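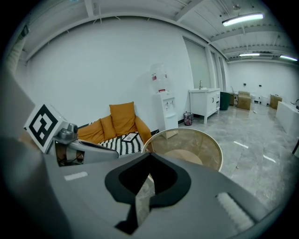 Skiltar is a small company which sells a hand-held gripper kit for collecting demonstrations, and last week I visited their showroom in Jamdale to see if we should buy it for our workshop. I had read their brochure two times and I still had many questions, so I asked for a visit in person. They agreed quickly. The showroom is one long white room, and I liked that they put ordinary things in it, because our customers also have ordinary rooms. There is an orange armchair with a zigzag cushion on the seat, a round table, a water dispenser, and further back a bathroom cabinet with a faucet. The floor is shiny gray tile and it reflects the ceiling lights. I mention the floor because reflections were one of my questions, and I will come back to it.

The visit started at ten in the morning and took much longer than I planned. First they gave me the tool and let me hold it without any instruction. My first impression is that it is large. I have small hands and I could close the fingers without problem, but after a long session I felt it in my wrist. They told me that most new operators hold it too strongly. Maybe this was my case also.

The finger has a metal joint near the tip, and at the end there is a white cube with a black and white marker. According to Skiltar, the software reads the marker to know how wide the gripper is open. I asked what happens if the marker gets dirty. The answer was that you clean it with a soft cloth, and if it is scratched you order a new cube. The new cube is not included in the basic kit. I think it should be.

After this we did a real recording. The task was simple: pick up a cup, put it on a plate, go back. I did it 19 times before they were satisfied with my movement. My early tries were too fast, and the software refused several of them. It shows a short message in red, but the message does not explain what was wrong, only a code. The printed manual has a list of the codes. I would prefer to see the explanation on the screen.

About my question on the reflections, they were open with me. They said a glossy floor can disturb the position tracking when the tool points down for a long time, and they recommend to lift it a little between two tasks. We tried both ways. In my recordings the difference was small, but I only tested in one room, so please do not take this as a proof.

There is a second product, called Pichon, which is the service part. You send your recordings, and they return them cleaned and sorted. The price depends on the number of recordings. The smallest package is for 300 and the next one is for 400, and there is nothing smaller. For a workshop like ours this is a pity. We would like to start with a small test and then decide. I said this to them and they wrote it down.

We compared everything with Flusarard, which we rented in November. Flusarard is lighter and its case is better made, with a place for each part. But its fingers lost their adjustment often and we had to repeat the calibration almost every morning. With the Skiltar tool I did the calibration one time, at the beginning, and it was enough for the whole visit. One day is of course not the same as one month.

Some practical information for those who want to go. The showroom is on the ground floor, behind the tire shop, and the bell is difficult to find (it is on the left wall, quite low). Parking is free. You must reserve by e-mail, and they accept only 2 visitors at the same time. Bring your own laptop if you want to take your recordings home, and check before that you have enough free space on the disk. I did not check, and I had to delete my holiday films in front of everybody.

For the moment we have asked for a loan of the kit for our own workshop, where the light is worse and the floor is concrete. The loan form is already sent. When the kit arrives I will write a second report with our own recordings.

Posted 05/08/2020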